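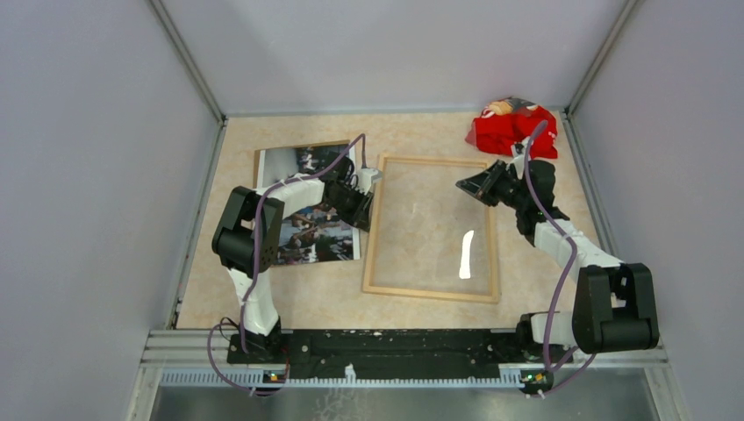

July 8, 2018

Long day, and I spent most of it arguing about a checklist! Radymyr wants the start-up rules for the two-arm cell down to one page, and I want them down to one page too, only we don't agree on which page. Mine has the cable check first. He thinks that's fussy. But those purple cables run the whole length of each arm, and if one loop snags at the elbow you've lost your afternoon (I have lost mine, twice, thank you very much).

So we went line by line over bad coffee. Hands out before anyone touches enable. One person at the keyboard, and that person says "moving" out loud, even if they feel silly. Both arms parked before you reach in to straighten the picture frame or the photo. Dragica added one I hadn't thought of: no shiny bags near the back wall until the slow run is done, and the slow run is 19 moves, no skipping. Fine by me.

We got stuck on speed. Radymyr says 300 is plenty slow for a first pass and I'd like it lower when the two grippers are working close together. We left it blank and I'll ask Yevhen, who wrote the old Tomex sheet and remembers why half of it is there.

Also, the log. Run 1,275 has no initials on it. I know it was Ihor, he knows it was Ihor, and he still tried to tell me it could have been anyone! Initials are now rule 2, in capitals.

Must print it tomorrow before somebody adds a second page. And buy more tape.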